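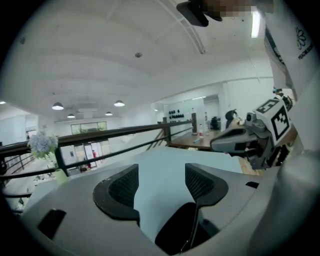 A light-blue surface, with light wooden flooring to the right.

The Priory of Kälin

The priory stands on the north slope above the Rellell, two kilometers from the village of Kälin by the old mule road. The road was paved as far as the lower gate in the 1970s. Above the gate it is gravel and closed to cars, apart from deliveries.

A charter of 1558 is the earliest document to mention the house. It records the transfer of a mill, a meadow and the chapel of Saint Gall to a prior and his brothers. The chapel is older than the charter. Its east wall is built of river stone laid in lime mortar, while the rest of the church is cut limestone, and the joint between the two can be followed on the outside from the ground to the eaves.

The plan is simple. The church closes the north side of a square court, the living quarters take the east and south, and the west side is a wall with a covered walk. The nave has a flat timber ceiling, replaced after a fire in the winter of 1741. The choir kept its stone vault. Heat damage is still visible on the lower ribs, where the limestone turned pink.

The choir stalls were made in the valley and paid for by the Cater family, who held the mill lease at the time. Their account book survives. It lists walnut by the plank, the carver's board and lodging, and a fine for late delivery.

The library holds 200 bound volumes, mostly sermons and farm accounts. The catalog was revised by Vinzenz Zürcher, who also transcribed the burial register. He found 59 entries for brothers of the house, the last of them written in pencil. Two leaves are missing from the middle of the register, and the gap covers the plague years.

Water comes from the Plollora spring, higher on the same slope. The original channel was open and lined with slate. It was replaced with an iron pipe, then with plastic, but a section of the slate channel remains beside the path to the orchard.

The community keeps the hours in a shortened form. Lauds is sung at 6:30 and vespers at 5:45, and both are open to visitors. The midday office is said in the small chapel and is closed. On the feast of Saint Gall the whole village walks up for Mass, and bread is blessed at the lower gate before the procession starts.

The church is open daily until vespers. The library can be seen by written request, except in September, when the brothers are on retreat.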